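Skiretti Planner review: two months in and I'm keeping it

Posted 22/08/2025

I'd been putting off a new motion planner for our two-arm bench for ages, mostly out of laziness (our old scripts worked, if you didn't breathe on them). Then the Skiretti free tier opened up and I figured, okay, one weekend. Well, I'm still using it!

Install was painless. I had both arms loaded and moving in simulation in 40 minutes, and that includes finding my coffee. The collision checker is the star. You give it both arms plus the table, and it plans them together as one big problem, so they stop arguing over the same patch of air. I ran 474 plans on small desk jobs, stuff like closing a lid or handing over a marker, and only 6 came back with no path. My old Nendard setup would've choked before lunch.

Now the grumbling. The cable settings are weak. You can draw a fat keep-out tube along each arm and that's your lot, so the wrists get very timid when they come in low. The perception plug-in also hates see-through plastic. It kept giving me a lid with a hole in it until I swapped in the depth filter from Stisau, and then things calmed down a lot. 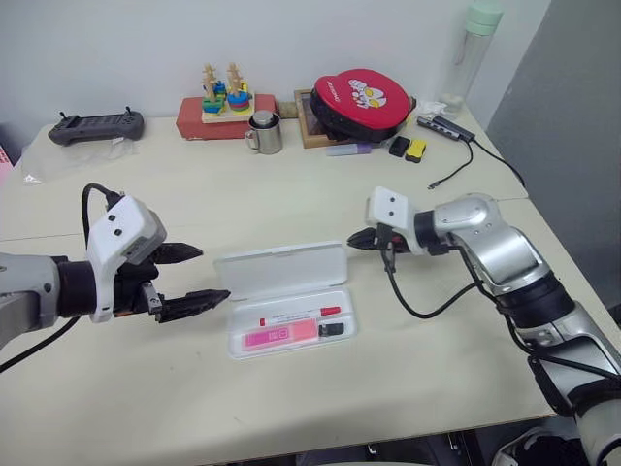 The replay viewer won me over, though. You can scrub back through a run, grab the spot where the planner got nervous, and change the clearance for one gripper only. I use that every single day. Saving the change takes too many clicks (why three menus?), but the forum says a fix is coming in October.

Four stars from me. If you only run one arm, the free tier is plenty.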